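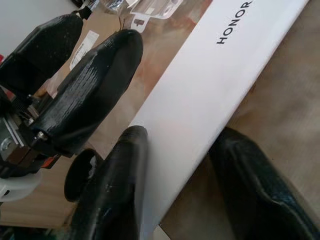
Etelka Kerekes asks her students, on the first morning of the course, to write down what their own cat ate yesterday, and she says hardly any of them can do it. They know the brand of the dry food and that the bowl was filled before work. After that it gets hazy. Was there a bit of chicken at dinner? Did somebody give the cat the milk from the cereal bowl? And how much went into the bowl to begin with, a scoop, a handful, or whatever came out of the bag?

Chapter 3
Feeding the Indoor Cat

Before you read
Keep a sheet of paper on the refrigerator for a few days and write down everything your cat is given, by anyone in the house, treats included. If you don't have a cat, borrow a neighbor's (the habits, I mean, you can leave the cat where it is) and ask if they would keep the sheet for you. We will come back to it at the end of the chapter, and it makes the section on portions a great deal easier to follow.

Words to know
obligate carnivore, free feeding, meal feeding, body condition, taurine, complete diet

3.1 A small hunter on a sofa

If you have worked through the chapters on dogs, you may be expecting more of the same here, only with smaller bowls. I expected it too when I first started in a clinic, and it took a patient colleague and a good many stubborn cats to put me right. A dog can get along on quite a mixed menu. A cat is what we call an obligate carnivore, meaning that its body depends on things found in animal tissue and can't make enough of them on its own. Taurine is the one you will hear about most often. A cat that goes without it for long enough can develop trouble with its heart and its eyes, and for that reason dog food, however good it may be for the dog, should never become a cat's regular dinner.

Then there is the way cats like to eat. Left to themselves outdoors they catch small things, and they catch them at all hours, so a cat's natural day is made up of many little meals. An indoor cat still carries that pattern around with it, even when the most exciting prey in the apartment is a hair tie. It comes back to the bowl, takes a few bites, wanders off to look out of the window, and comes back again. There is nothing fussy or spoiled about this, though owners worry about it endlessly, bless them.

The trouble begins when the bowl never runs out. Leaving food down all day is known as free feeding, and plenty of cats manage perfectly well on it for a year or two. After they are neutered, though, and as they settle into a quieter life, many of them need less than they used to, and the bowl doesn't know that. The weight creeps on so slowly that the people who see the cat every day are usually the last to notice.

3.2 The case of Kemden

We will follow one cat through this chapter, a gray neutered male named Kemden who lives with Marichka Hnatiuk and her father. He came to the clinic in August for his yearly checkup, bright and friendly, with a lovely coat and a good deal more belly than he had the year before. Marichka was measuring his food carefully every morning. So, as we learned a little later, was her father, every morning, after she had left for work!

You will meet Kemden again in section 3.4, where we work out his daily portion, and once more when we talk about how slowly a cat's weight should be brought down. Please don't skip ahead and simply cut the food in half for a cat of your own. A heavy cat that suddenly stops eating enough can become seriously ill, and any weight plan should be made with a veterinarian.

As you read on, keep these questions somewhere handy:

Who in the household feeds the cat, and do they all know about each other?
How is the food measured, and is it measured the same way each time?
Has anything changed in the cat's life lately, such as a move, a new pet or an operation?

Turn now to section 3.3, where we start with the label on the bag.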